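Home | Features | Workshop | Materials | Back Issues | Subscribe

Wide Boards, Narrow Strips: What a Butcher-Block Top Does Over Six Winters

By Dilek Gezer
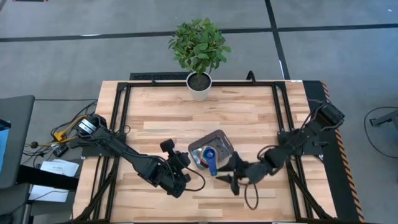 A pale strip-built top, with the tone changing from tan to honey between neighboring pieces.

Solid wood moves across the grain. The amount depends on species, on how the board was cut from the log, and on the change in moisture content between seasons. Most failures in home and shop tabletops come from ignoring one of these, usually the second.

Hard maple is a useful test case. A flat-sawn board shrinks close to twice as much across its width as a quarter-sawn board of the same size. A strip-built top mixes the two. When flat-sawn stock is ripped into narrow strips and each strip is turned on its edge, the face grain goes to the glue line and the quartered grain comes up to the surface. The finished panel then behaves more like quarter-sawn lumber, at flat-sawn prices.

Venkatesh Sundaram has kept records on this at Brollora, a small maker of benches and counters, for six winters. His shop marks each top with two scribed lines at the time of glue-up and measures between them every January, when the heated air is driest, and again in late summer. The log now holds 2727 readings from 206 tops. All of them are maple.

The pattern in the log is consistent. Tops with strips turned on edge moved less than tops glued up from wide flat boards. They also stayed flatter. Cup in a wide board follows the curve of the growth rings, and a strip has too little width for that curve to show. What remains is a faint ridging at the glue lines, which a fingernail can find in winter and a card scraper removes in a few minutes.

The second finding concerned fasteners. Sundaram divided the tops by how they were held down: slotted steel clips, figure-eight plates, and plain screws driven straight through a rail. Checks at the ends of the top were almost entirely confined to the third group. "The wood will move whatever you do," he said. "A screw through a round hole decides where it breaks."

The fix is old. Fix the top rigidly at one line, normally the center or the front edge, and let every other fastener slide. A slot 3/8 inch long is enough for a kitchen counter of standard depth. Deeper tops need longer slots, and the washers should be snug without biting into the wood.

Glue gets more attention than it deserves. Ordinary yellow glue is stronger than the wood around it when the joint is fresh off the jointer and the clamps are evenly spaced. Pui-shan Kwan, who runs the glue-up bench at Brollora, allows no more than two hours between milling and assembly. She also rejects strips with more than a slight bow, on the grounds that clamp pressure spent on straightening a strip is stored in the panel.

Finish changes the speed of movement and has little effect on the final amount. An oiled top takes up moisture within days. A film finish slows this to weeks, which evens out short wet spells but does nothing about a whole dry season. The one rule with no exceptions in the Brollora log is that both faces get the same number of coats. Tops finished on the upper face only cupped in their first winter – some of them enough to rock on a flat bench.

Color is a separate matter. Maple sold as white often includes heartwood, and the strips darken at different rates under window light. Buyers who want an even surface should ask for sapwood on the show face and expect to pay for it. Sundaram does not sort for color unless the order calls for it. Most orders do not.

For a top already in use, a pocket moisture meter and a straightedge will cover most of the diagnosis. Take readings on both faces at three points. If the faces differ by more than two percent, leave the top alone with air moving on both sides until they agree, and only then reach for a plane.

COMMENTS (3)

Ho-yin Lui: Does the same slot length work for beech? Mine moves more than the maple it replaced.

Dilek Gezer: Go longer. Beech is one of the less stable common hardwoods.

Chun-hung Tai: Finished the underside of my bench last Saturday after reading this. Two coats on, one to go.

Contact | Copyright Flastuvari Magazine | Back to top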